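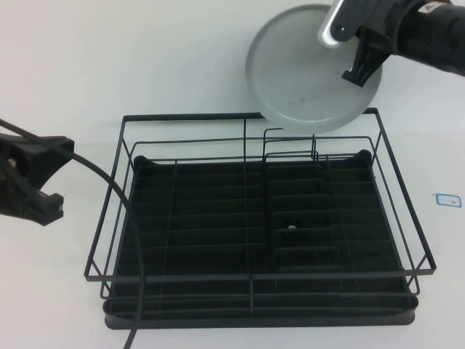
图3-1 沥水架放在白色台面上，圆盘仍接近平放，下缘刚好在架子后侧横杆的上方。

第三章 摆放沥水架与大圆盘

上一章里您已经把架子从箱子里取出来，擦掉了运输时沾上的浮灰，也认过了各个部件。这一章讲的是真正用起来的那一部分：架子放在哪里、朝哪边，大一点的圆盘怎么拿、怎么转、怎么放进去，还有用完以后怎么收拾。内容不难，只是写得细了些，您可以先通读一遍，再把架子摆到手边，一步一步跟着来。家里如果有老人或者大一点的孩子也要用，不妨请他们一起看看图。

本章以Gresia沥水架搭配Iwasaki系列浅灰圆盘为准。您手头的盘子若是别的牌子，步骤大体相同，但请特别留意3.4节关于盘沿的说明，盘沿的样子不一样，手感会差不少。

3.1 先认一认这几个地方

后面的步骤会反复提到几个名称，先统一一下叫法，免得看到一半又要翻回第二章。

外框：最上面那一圈细金属丝，略微向外张开。端架子的时候，手就扶在这里。

内圈横杆：比外框低一点的那一圈，靠竖向的细丝与外框和底部相连。

纵向杆：从前到后贯穿架子内部的直杆，把里面分成一格一格。碗、杯子、小碟都放在这些格子里。

盘架：在架子中间偏右、立起来的那一段，由一圈圈弯起的金属丝组成，形成平行的插槽，盘子侧立着放进去。

接水盘：最下面的黑色塑料盘，四角是圆的，边沿高起，盘底有一道道横向的凸棱。凸棱之间的浅沟可以让水散开。

排水孔：接水盘靠近中部、盘架正下方的小圆孔。孔不大，颜色看上去比周围浅，很容易被饭粒或者菜叶堵住，请记住它的位置。

提示：架子净重1,210克，单手也拿得动，但我们还是建议您双手端。空架子单手一提，接水盘容易和上面的金属丝架错开，里头若还有一点存水，就会洒到脚上。

3.2 选一个好位置

沥水架放在哪里，其实很大程度上决定了您以后用得顺不顺手。写这份说明的时候，我们走访过Mivville几户用了一阵子的人家，大家抱怨最多的几件事，多半都和位置有关，挪一挪就好了。

1. 选一块平整、结实的台面。浅色台面尤其方便，水珠、饭渣落在上面一眼就能看见。

2. 把台面彻底擦干，再放接水盘。台面上若有水，接水盘底下会形成一层水膜，架子轻轻一碰就会滑走。

3. 放下接水盘，用手掌在四个圆角上各按一下。四角都不翘，才算放平。如果有一角微微晃动，换个地方再试，请不要在底下垫纸片，纸湿了以后会烂，还会粘在台面上。

4. 在排水孔下方铺一块叠好的吸水布，或者让接水盘的这一处对着水槽的沥水区。两种办法都可以，看您家厨房的格局。用吸水布的话，请准备两块轮换着用。

5. 把金属丝架对准接水盘放下去。听到轻轻的一声“嗒”，四边都落进边沿以内，就放好了。

6. 站在您平时洗碗的位置，把手伸向盘架试一试。手臂能自然弯曲、不用踮脚也不用侧身，这个位置就合适。盘架偏在架子的一侧，习惯用左手的朋友可以把整个架子转个方向，让盘架靠近自己的左手边，不影响使用。

7. 看看周围的电线、软管和抹布。线要从架子旁边绕过去，别搭在架子上，也别从盘架前面横过。

注意：请让架子与灶具之间至少隔开84厘米。接水盘是塑料的，长时间靠近明火或者热锅会变形，变形以后四角就再也按不平了。

注意：架子前沿请不要超出台面。哪怕只超出一点点，往里放大盘子的时候，重心往前一压，整个架子都可能翻下来。

3.3 第一次使用之前

新架子请先用温水和少量洗洁精洗一遍。金属丝与金属丝交接的地方，用软毛刷轻轻刷几下，冲净，自然晾干。接水盘翻过来，底面也要洗，很多人会忘掉这一面。

试水也很值得做，花不了两分钟：

1. 将接水盘单独架在水槽上方。

2. 慢慢倒入一小杯清水。

3. 观察水是否沿着浅沟散开，再往排水孔流。

4. 若水在某一处停住不动，用手指沿着凸棱摸一遍，看看有没有残留的包装膜。出厂时贴的那层薄膜是透明的，紧贴着塑料，干的时候几乎看不出来。

试过水，擦干，装回去，架子就准备好了。

3.4 认识您的大圆盘

讲完架子，该说盘子了。大家往往觉得盘子有什么好认识的，不就是圆的吗？可是拿盘子的手法、放盘子的方向，都跟盘子的形状有关系，所以请容我们在这里多啰嗦几句。
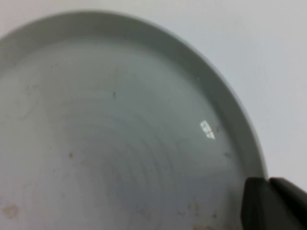 图3-2 圆盘近看：高起的平顶盘沿，浅浅的盘心，表面有一圈圈淡淡的同心纹。

请把盘子平放在桌上，俯下身来看一看盘沿。这一款的盘沿是高起来的，顶面平平的，像一条宽窄差不多的带子绕着盘子走了一圈，内侧往下一落，才是浅浅的盘心。这样的盘沿很好拿，手指扣在内侧那道台阶上，拇指抵住外缘，便很稳当。

再把手掌放到盘心，慢慢地抹一圈。您会感觉到一道一道极浅的起伏，光线斜一点的时候看得更清楚，是一圈套着一圈的细纹，有点像拉坯时留下来的痕迹。这种细纹是盘子的样貌，洗的时候请顺着圆周的方向擦，海绵跟着纹路走，比来回横擦要干净得多，手也省力。

盘子的颜色是很淡的灰，有时候偏白，有时候又带一点点绿意，跟厨房的灯光有关。同一批买回来的几只，放在一起略有深浅，也是常有的事，摆上桌反而好看。

洗之前请您做三件小事：

看盘沿。转一圈，检查有没有缺口或者发丝一样的裂纹。有裂纹的盘子请不要再用，尤其不要立在架子上，盘子立着的时候，分量都落在下缘的一小段上。

看盘面。浅色盘子上有一点痕迹就很明显。若发现颜色较深的小点，先用指腹摸一摸：凸起来的，多半是粘着的东西，泡一泡就能擦掉；摸着是平的，可以用小苏打调成糊敷一会儿再擦。两样办法都去不掉的，不影响使用，也请不要用钢丝球去磨，釉面磨花以后更容易留痕。

看盘底。底圈容易积水，也容易积油，很多人正面洗得锃亮，翻过来一摸还是滑的。

3.5 把圆盘放进盘架

终于到了本章的正题。大圆盘进盘架，难处全在“转”这一下：盘子洗的时候是平拿着的，进槽的时候却要立起来，中间有一个翻转的过程。这个过程若是在架子外面做，水会甩到台面上；若是做得太低，盘沿又会磕到横杆。请按下面的次序慢慢来，熟了以后就是一气呵成的事情。

1. 冲净之后，让盘子在水槽上方停一停，把大股的水倒掉。默数到10就够了，不必甩。

2. 双手移到架子上方。这时盘子仍然差不多是平的，稍稍带一点斜度，下缘与架子后侧的横杆错开一点距离，先别碰上。对照图3-1看一下高低。

3. 一只手留在盘沿上，把它当作支点。另一只手换到盘子的对侧，轻轻托住下缘。

4. 以托着的那一侧为低点，慢慢把盘面竖起来。一只手托，另一侧轻轻抵着，两边的力气都不要大，只要盘子不滑就行。

5. 盘面倾斜到一半的时候，停一下，看看下缘对准了哪一道插槽。
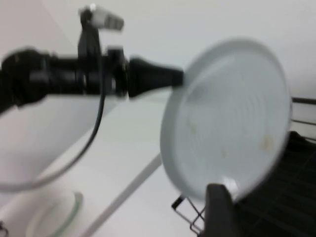 图3-3 圆盘斜立，左侧盘沿与下缘各有一处受力；盘面可见几处浅褐色小痕，后方是深色沥水架。

6. 对准以后，让下缘先落进槽里，碰到底再松托着的那只手。请注意先后：下缘到底了，才能松手。

7. 扶着上缘的手继续把盘子送直，让它靠在弯起的金属丝上。轻轻晃一下，盘子只有很小的摆动，便算放稳了。

8. 放第二只盘子时，隔开一道插槽再放。挨得太紧，两只盘子之间不通风，盘心里的水很久都干不了。

提示：先放大的，后放小的；大盘靠里，小盘靠外。这样取小盘的时候，袖口不会碰到大盘的边。

提示：盘子的正面都朝同一个方向。朝哪边倒无所谓，一致就好，取用时不会盘沿勾着盘沿。

注意：请不要为了省事，让大圆盘平躺在架子的外框上。盘心朝上会积水，盘心朝下则闷着潮气，而且整只盘子压在细金属丝上，日子久了丝会变形。

注意：手上有洗洁精泡沫的时候不要做这一节的动作。先把手冲干净，最好再在毛巾上按一按。

3.6 碗、杯和零碎东西

盘架以外的格子，可以随您的习惯来安排，我们只提几条经验。

碗口朝下，斜靠在纵向杆上，不要一只套一只。

杯子放在离盘架远一些的格子里，盘子进出时不容易碰倒。

筷子和勺子请另外用一个筒子装。直接躺在架子里，很容易从杆与杆之间漏到接水盘上，挡住浅沟，水就流不动了。

锅盖如果不太厚，也可以立在盘架里，但请取下可拆的提钮，并且不要与瓷盘相邻。

案板不建议放进来。案板又重又高，立着会把架子往一边带，请另找地方靠着。

3.7 每天和每周的收拾

每天最后一次用完，请把架子里的东西都归到柜子里，让架子空着过一夜。金属丝空着才干得透，您第二天早晨来用，也是一副清清爽爽的样子。

每周挑一个空闲的时候，做一次稍微仔细的清洗：

1. 双手扶住外框两侧，垂直向上提起金属丝架，放到一旁。

2. 端起接水盘，把残水往水槽里倒。转身之前先看一眼水有多少，水多的时候用抹布吸掉一些再端。

3. 用软毛刷沿着浅沟一道一道刷过去，再刷边沿的内侧和圆角。

4. 用棉签或者细毛刷清理排水孔，从上往下捅，再从下往上冲一遍水。

5. 金属丝架用湿布擦，盘架弯起的地方多擦几下，水垢最喜欢待在那里。

6. 全部擦干，照3.2节第5步装回。

若水垢比较厚，可以用白醋兑等量的温水，浸湿厨房纸，包在金属丝上，敷大约20分钟后冲洗。Larnesberg一带的自来水偏硬，那边的用户每年5月前后换季时会多做一次，您可以看自家的水质来决定。

注意：请勿使用含氯漂白剂，也不要把接水盘放进洗碗机的高温程序。

3.8 遇到小麻烦时

盘子立不稳，总往一边倒。先看下缘是不是真的落到了槽底，有时候它只是搭在相邻的两圈丝上。再看盘子是不是太浅太小，小碟子请改放到旁边的格子里。

接水盘积水。多半是排水孔堵了，按3.7节第4步清理。孔是通的却仍然积水，请检查台面有没有往别的方向倾斜。

架子在台面上打滑。把接水盘底面和台面都擦干，洗洁精的残留也会让它变滑，用清水多擦一遍。

盘沿上出现细细的灰线。瓷器与金属轻轻摩擦会留下这样的印子，用小苏打糊顺着盘沿擦一圈，大多能擦掉。若是常常出现，请回头看看3.5节第6步，下缘落槽的时候再轻一些。

金属丝上有涂层剥落。请停止使用这一段插槽，拍一张清楚的照片，连同购买凭证寄给我们的售后。

取盘子的办法，差不多就是把放盘子的步骤倒过来做：先扶稳上缘，再用另一只手托住下缘，向上提出插槽，离开横杆以后才放平。收进柜子之前，记得用干布把底圈擦一圈。

下一章介绍加装筷筒和侧挂杯架，没有购买这两样配件的朋友可以直接翻到第五章。

本章编写：Wanda Benavides
修订日期：2025年11月11日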